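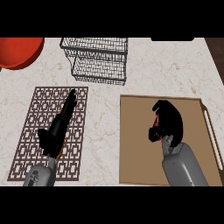
최종 수정: 2월
검색어를 입력하세요 | 통합검색
인쇄하기 | 이메일로 보내기

부엌부터 지었다, 팔은 그다음
공유 작업실 바비(Varby)의 양팔 로봇 제작기

저녁 7시. 셔터 반쯤 내려간 공유 작업실 바비. 문 열자마자 납 냄새, 그 위에 누가 끓인 라면 냄새. 안쪽 벤치에 감속기 껍데기가 쌓여 있고 그 옆 모니터에는 대리석 조리대가 떠 있다. 진짜 조리대는 이 건물에 없다. 탕비실에 싱크대 하나, 그나마 배수가 느리다.

이 팀 이름은 웨댄스(Wedance). 두 팔이 춤추듯 움직였으면 좋겠다고 붙인 이름인데 멤버들 스스로도 좀 민망해한다. 인원 4명. 회로 보는 사람, 기구 설계하는 사람, 코드 짜는 사람이 둘. 전부 낮에는 다른 일을 한다. 만들려는 건 부엌 물건을 옮기고 정리하는 양팔 로봇. 완제품을 살 돈은 없고, 있었어도 안 샀을 거라고 한다. 그 말은 반만 믿었다.

순서가 특이하다. 보통은 팔부터 깎고 본다. 모터 사고, 브래킷 뽑고, 일단 돌려 보고. 웨댄스는 화면 속 부엌부터 지었다. 상판, 철망 선반, 쟁반, 격자무늬 받침. 거기에 팔 두 개를 넣고 몇 달을 그 안에서만 굴렸다. 벤치 위의 실물은 한참 뒤에 시작됐다.

이유를 물었더니 돈 얘기가 먼저 나왔다. 첫 시제품 손가락을 작업대에 박아서 부러뜨렸다고. 출력물 값은 얼마 안 되는데 안에 든 힘줄용 와이어랑 풀리를 다시 맞추는 데 주말이 통째로 날아갔다. 화면 안에서는 박아도 초기화 한 번이면 끝. 그래서 다 부숴 볼 요량으로 시뮬레이션을 켰고, 그게 본 작업이 돼 버렸다.

"실물은 하루에 몇 번 못 돌려요. 누가 옆에 붙어 있어야 하고, 비상정지 버튼 잡고 있어야 하고. 밤에는 옆방에서 시끄럽다 그러고." 코드 담당의 말.

가상 부엌에서 돌린 집기 시도가 3000번을 넘겼다. 성공률은 안 알려 준다. 물체마다 너무 달라서 평균이 의미가 없단다. 컵 비슷한 건 그럭저럭, 납작한 건 엉망. 납작한 물건은 손끝이 밑으로 들어가야 하는데 상판에 손톱이 먼저 닿는다. 해결책은 아직 토론 중. 가장자리까지 밀어서 잡자는 쪽, 손끝 모양을 바꾸자는 쪽. 두 코드 담당의 의견이 갈려서 브랜치도 둘로 갈라져 있다.

■ 철망이 문제다

의외로 골치를 썩인 게 철망 선반. 렌더링은 예쁘게 나온다. 가는 철사가 격자로 엮여 있고 사이로 상판이 비쳐 보이고. 그런데 충돌 계산을 시키면 얘기가 다르다. 철사 하나하나를 다 넣으면 계산이 기어가고, 통째로 상자로 처리하면 바구니 안에 물건을 넣을 수가 없다. 속이 꽉 찬 덩어리가 되니까.

처음엔 상자로 했다. 팔이 자꾸 허공에 막혀 멈췄다. 로그만 봐서는 원인이 안 보여서 며칠을 모터 모델만 뒤졌다고 한다. 결국 벽면과 바닥을 얇은 판 여러 장으로 나눠 근사했다. 손가락이 격자 틈에 끼는 상황은 포기. 실물에서 끼면? "그때 가서 생각해야죠."

격자 받침도 비슷한 문제. 이쪽은 더 과감하게 처리했다. 그냥 얇은 판으로 퉁쳤다. 위에 물건을 올려놓는 용도면 충분하다는 판단인데, 받침 자체를 집어 드는 과제가 나중에 목록에 들어오면서 다시 손대게 됬다. 나무 쟁반은 얌전한 편. 테두리가 낮아서 물건 내려놓기가 쉽고, 손잡이 구멍은 한 손으로 잡아 끄는 연습에 쓴다.

■ 손, 그리고 또 손

이제 벤치 쪽. 손은 검정, 팔뚝은 회색으로 화면과 맞췄다. 색까지 맞출 필요가 있냐고 하니 카메라로 손 위치를 잡는 코드가 색 차이에 민감해서 그렇다고. 처음에 남는 흰색 필라멘트로 뽑았다가 밝은 상판 색 시트 위에서 손을 통째로 놓쳤다.

양팔 합쳐 구동축이 22개. 전원은 24볼트로 통일했다. 통일하기 전에는 손과 팔의 전압이 달라서 변환기가 줄줄이 달렸고, 그중 하나가 뜨거워져서 케이블 타이가 휘었다. 그 케이블 타이를 아직 벽에 붙여 놨다. 교훈용이라는데 압정이 하나 빠져서 매번 떨어진다.

제어기는 비르코타드(Wirkotard)라는 이름의 자작 보드. 회로 담당이 예전에 자동 급수기 만들다 남긴 설계를 뜯어고친 것이다. 이름의 뜻은 본인도 기억을 못 한다. 폴더 이름을 대충 쳤는데 그게 굳었다. 보드 한 장이 손 하나를 맡고, 어깨와 팔꿈치는 따로 분리했다. 손가락 쪽 배선이 워낙 가늘어서 어깨 모터의 노이즈를 그대로 먹었기 때문. 꼬아 보고, 감싸 보고, 접지 다시 잡고, 마지막에 아예 갈라놨다. 진작 그럴걸.

커넥터 얘기도 길게 들었다. 너무 길어서 여기선 줄인다. 요점만. 싼 거 쓰지 말 것. 잠금 걸쇠 있는 걸로. 팔이 움직이면 케이블도 움직이고, 케이블이 움직이면 언젠가는 빠진다.

기구 쪽은 손목이 제일 오래 걸렸다. 좁은 공간에 축이 몰리는 부위라 볼트 머리 들어갈 자리조차 빠듯하다. 육각 렌치를 잘라서 짧게 만든 전용 공구가 있다. 하나뿐이라 잃어버리면 조립이 멈춘다. 취재하는 동안에도 한 번 찾았다. 부품함 밑에 있었다.

■ 플래너건 방

바비에는 방마다 이름이 있다. 웨댄스가 쓰는 안쪽 방은 플래너건(Flanagan). 예전에 이 자리에 있던 술집 간판에서 따왔다고 한다. 방음은 그 시절 그대로라 기대하면 안 된다. 옆방이 목공. 톱밥이 넘어온다. 감속기 그리스에 톱밥이 붙으면 끝장이라 문틈에 테이프를 발라 놨고, 덕분에 환기는 안 좋다. 여름에 어떻게 하냐니까 대답이 없었다.

월 회비를 내면 3D 프린터, 드릴프레스, 납땜대를 쓸 수 있다. 프린터는 예약제인데 밤샘 출력은 서로 눈치를 본다. 팔뚝 껍데기가 특히 그렇다. 둥글고 커서 한 번 걸면 다음 날 아침까지 기계를 붙잡는다. 새벽 3시에 노즐이 막혀서 껍데기 반쪽만 나온 적도 있다. 그 반쪽은 지금 나사통으로 쓴다.

작업은 늦게 시작해서 늦게 끝난다. 퇴근하고 모이면 이미 8시 가깝고, 전원 넣기 전에 점검하고, 어제 누가 뭘 바꿨는지 맞춰 보고. 실제로 팔이 움직이는 시간은 짧다. 내가 있던 저녁에는 왼팔 어깨의 영점이 틀어져서 그거 잡다가 절반이 갔다. 전날 옮기면서 어디 부딪힌 것 같다는데 아무도 자기라고는 안 했다.

그래도 한 번은 봤다. 오른손이 벤치 위 플라스틱 컵을 감아 쥐고, 들고, 옆 쟁반 위에 내려놓기까지. 느리다. 내가 손으로 하면 눈 깜짝할 일인데 팔은 중간에서 한참을 망설인다. 내려놓는 순간에는 방 안이 조용했다. 컵이 살짝 기울었다가 섰다. 다들 별말 없이 다음 시도를 걸었다.

■ 화면과 벤치 사이

화면에서 되던 게 벤치에서 안 되는 일은 매주 나온다. 제일 큰 차이는 마찰. 가상 손가락은 물체를 너무 잘 잡는다. 실물은 출력한 표면이 미끄러워서 컵이 돌아간다. 지금은 손끝에 얇은 고무를 붙였는데 며칠 쓰면 모서리부터 일어난다. 접착제를 바꿔 가며 시험 중. 고무장갑도 잘라 붙여 봤다고.

다음은 지연. 명령을 보내고 손가락이 실제로 움직일 때까지 틈이 있고, 그 틈이 일정하지가 않다. 시뮬레이션 쪽에 일부러 들쭉날쭉한 지연을 넣어서 다시 돌리고 있다. 조명도 매번 바꾸고 물건 위치도 흩뜨린다. 화면 속 부엌이 갈수록 불편해지는 중이다. 그래야 벤치에서 덜 당황한다는 계산.

양팔이라 생기는 문제도 있다. 서로 부딪힌다. 지금은 가운데에 가상의 선을 긋고 각자 자기 쪽에서만 놀게 한다. 왼팔은 왼쪽, 오른팔은 오른쪽. 물건을 건네주는 동작을 하려면 언젠가 이 선을 지워야 하는데, 그 얘기가 나오자 기구 담당이 짧은 렌치를 주머니에 넣었다. 수리는 본인 몫이니까.

도면이랑 펌웨어는 정리되는 대로 풀겠다고 한다. 언제쯤이냐고 물으니 주석부터 달아야 한다고. 비르코타드 보드는 다음 판에서 전원 단자 방향을 돌릴 예정이다. 지금 방향으로는 드라이버가 안 들어간다. 부품 목록에는 빠진 게 많아서 그대로 주문하면 조립이 안 된다. 특히 손목 베어링, 규격이 두 군데 다르게 적혀 있다. 목록 말고 도면 쪽을 따르라고 했다.

나올 때는 11시가 넘었다. 플래너건 방 불은 켜져 있었고, 모니터에서는 다음 배치가 돌아가기 시작했다. 셔터는 마지막 나가는 사람이 내린다.

인쇄하기 | 이메일로 보내기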